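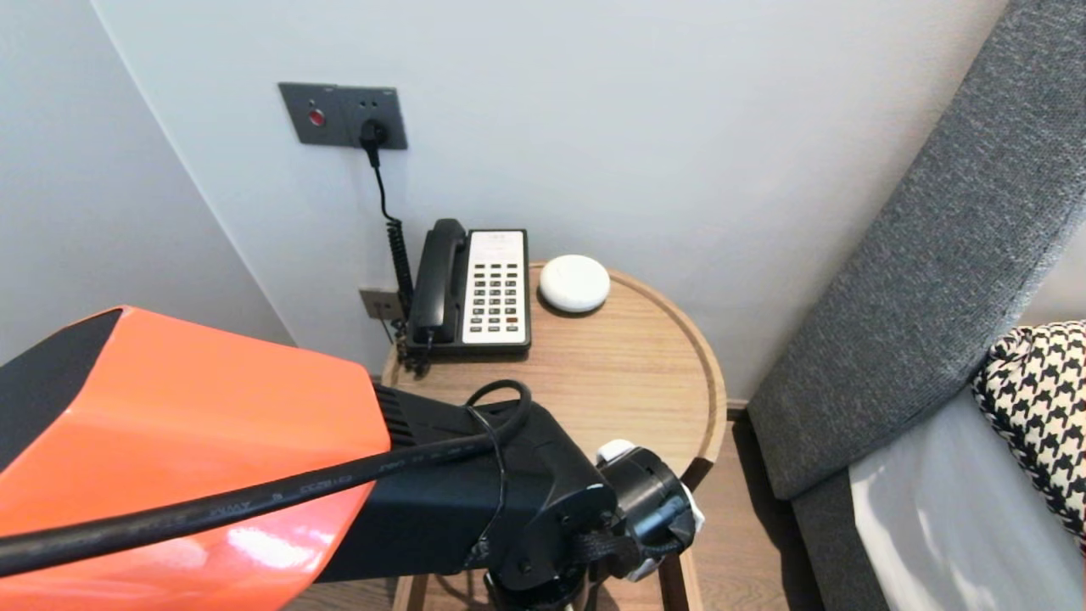 Table de chevet ronde en bois clair, près de la tête de lit grise.

On m'avait promis une journée sur « l'adaptation du littoral ». J'ai surtout vu des plaquettes. La commune d'Herano ouvrait en octobre les portes de son nouveau quartier de front de mer, construit par Brinetti, et j'y suis allé avec deux questions simples : à quelle hauteur se trouve le premier plancher habitable, et qui paiera quand la digue devra être reprise. Je suis rentré avec une demi-réponse à la première.

Le programme compte 334 logements, dont 32 déjà livrés. Il s'étend sur 700 mètres de rivage, derrière une dune que l'on a reprofilée et plantée d'oyats. La visite partait de la bulle de vente à 10 heures. Eduardo Prata, chargé du projet chez Brinetti, nous a menés d'un bon pas le long de la promenade. L'homme connaît son dossier et ne s'énerve pas. À chaque objection il oppose le mot « résilient », que j'ai fini par entendre comme une virgule.

Les rez-de-chaussée sont occupés par des garages et des locaux à vélos, « inondables par conception ». Fort bien. Mais les armoires électriques que j'ai vues dans le bâtiment B sont à hauteur de genou, et l'unique rue de desserte passe par le point bas du secteur, à côté du bassin. Si l'eau monte, les habitants seront au sec au premier étage et coincés là. J'ai demandé le plan d'évacuation. Il est « en cours de finalisation avec les services ».

Le bureau d'études Liem avait monté une maquette de houle dans une ancienne salle de voile. Joli objet, qui attire les enfants. On y envoie une tempête contre la dune, la dune tient, on applaudit. Le niveau de la mer utilisé est celui d'aujourd'hui, m'a confirmé la jeune ingénieure qui actionnait le batteur, un peu gênée. Elle avait aussi les courbes pour la fin du siècle, dans un classeur, sur demande. J'ai demandé. La dune y tient nettement moins bien.

Geton, qui fournit les batardeaux, tenait un stand à la sortie. Le modèle pour porte de garage se pose à deux personnes, selon le vendeur. Une bonne part des acheteurs croisés ce matin-là avait passé soixante-dix ans et ne compte venir que l'été. Qui posera les batardeaux en janvier ?

Reste le fond de l'affaire. Avant ce chantier, il y avait là un camping fermé l'hiver, environ 330 emplacements, que l'on vidait en une matinée. On y met à présent des gens à l'année, avec leurs meubles et leurs crédits sur vingt-cinq ans, et l'on appelle cela s'adapter. Pour la digue, Eduardo Prata m'a renvoyé vers la mairie, et le stand de la mairie vers l'intercommunalité, qui n'avait pas de stand.

Prochaine visite annoncée au printemps, sur inscription. J'ai laissé mon adresse pour recevoir le plan d'évacuation.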